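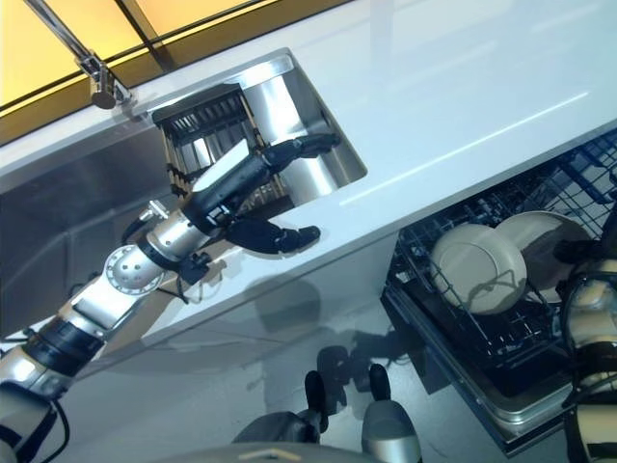

Fig. 1. Stainless steel sink set into a white countertop.

Unit 4: Fixture Drains, Traps and Venting
Building Services I, course handout
Prepared by Antonina Onyshchenko; problems by Efe Edet

4.1 Scope

Unit 3 dealt with supply. This unit covers the drainage side from the fixture outlet to the stack. Storm drainage is in Unit 6 and is not examined here. Bring the sizing tables to the lab session.

4.2 Terms

Fixture drain: the pipe from the trap weir to the junction with any other drain pipe.
Trap weir: the lowest point of the inside of the trap outlet. Water above this level runs to the drain.
Trap seal: the vertical depth of water between the weir and the top of the dip.
Trap arm: the part of the fixture drain between the weir and the vent fitting.
Stack: a vertical drain serving one or more floors.

Note that older texts, including the 1966 edition on reserve, use "waste arm" for trap arm. Use the current term in submitted work.

4.3 Loss of trap seal

The seal keeps sewer gas out of the room. It can be lost in several ways.

Self-siphonage. The fixture's own discharge fills the trap arm and pulls the seal down behind it. Long arms and steep slopes make it worse. Flat-bottomed fixtures are less prone to it, as the last of the water trickles out slowly and refills the trap.

Induced siphonage. Discharge from another fixture lowers the pressure in a shared pipe. The affected trap may be on a different floor.

Back pressure. Water falling in a stack compresses the air ahead of it, most often near the base where the flow turns horizontal. The seal is pushed up into the fixture.

Evaporation. Slow, and mainly a problem for floor drains and guest bathrooms. Venting does not help. Trap primers are the usual remedy.

Capillary action. A strand of lint or hair hangs over the weir and wicks water out.

4.4 Pressure and seal depth

A static water column of height h exerts a gauge pressure

p = rho g h

With rho = 1000 kg/m3 and g = 9.81 m/s2, a column of 40 mm gives p = 392 Pa. A column of 46 mm gives 451 Pa. Pressure swings in a stack are therefore compared with small numbers, and a minor restriction in a vent can matter.

When suction is applied on the outlet side, water spills over the weir and does not come back when the pressure recovers. The remaining seal is shallower than before. Repeated small events can add up to a full loss. Students regularly treat each event as independent; see the marked solutions from January.

4.5 Slope

Horizontal drains in this course are set at 2 percent unless the problem states otherwise. The total fall along a trap arm must not exceed the pipe's inside diameter. If it does, the vent opening drops below the weir, the arm can run full, and self-siphonage follows.

Check: fall = slope x length. For a 1.5 m arm at 2 percent, fall = 30 mm. With an inside diameter of 38 mm the arm is acceptable on this criterion.

4.6 Problems

1. Find the longest trap arm allowed by the fall criterion for an inside diameter of 50 mm at 2 percent.
2. A trap has a seal of 40 mm. State the gauge pressure of a water column of that height, and explain why the suction needed to break the seal is not found from this figure alone. Sketch both legs.
3. The Tovotia apartment plan (see course folder) has a floor drain with no primer. Identify the most likely cause of seal loss and propose a correction.

Lab groups are led by Jade Marchand and Leonardo Sorrentino. Reports use the Unit 2 template.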